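Nidanmont library to lend out household equipment from January

December 4, 2022

Residents of Nidanmont will be able to borrow household equipment as well as books when the town library opens its lending room in January.

The room takes over the former periodicals area on the ground floor of the Postma building. It will start with 100 items, most of them things people need once or twice a year: carpet cleaners, folding tables, sewing machines, projectors, floor lamps and clothes rails. Anyone with a library card who is over 18 can borrow up to 2 items at a time for one week. There is no charge, but late returns will cost $2 a day.

Agata Vitale, who runs the library's adult services, said the idea came out of a survey held in the spring. Asked what they would like to borrow besides books and films, 51 percent of those who answered named something for the home.

"People live in smaller apartments than they used to," Vitale said. "They don't want to buy a carpet cleaner and then find a closet for it." 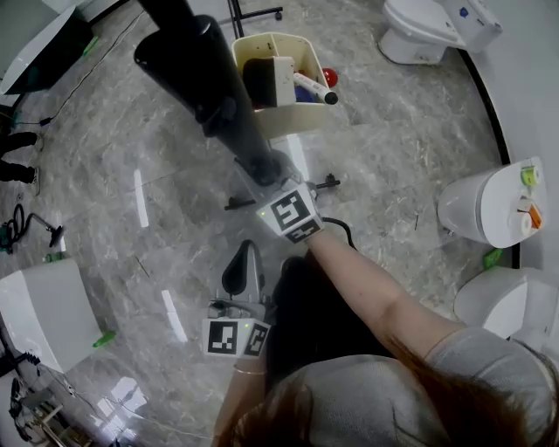
Size was the main question in choosing the stock. The library has no delivery service, so every item has to go home in a car or on the number 30 bus, and staff turned down several donations that one adult could not manage alone. Tall pieces were accepted if they come apart or roll. A black pole on a small rolling stand is easy enough to move across a floor, Vitale said, but stairs are another matter, and borrowers will be asked at the desk whether their building has an elevator. Items over 30 pounds will carry a yellow tag.

Power tools are not part of the plan for now. The town's insurance does not cover them, and the hardware store on Basadau Street already rents drills and sanders by the day.

The room was paid for with a grant from the Jekeck Fund, which also covers repairs for the first two years. After that the cost moves to the regular library budget – if the town council agrees.

Reservations can be made at the front desk or by phone. Donated items must be clean, in working order and come with their cords.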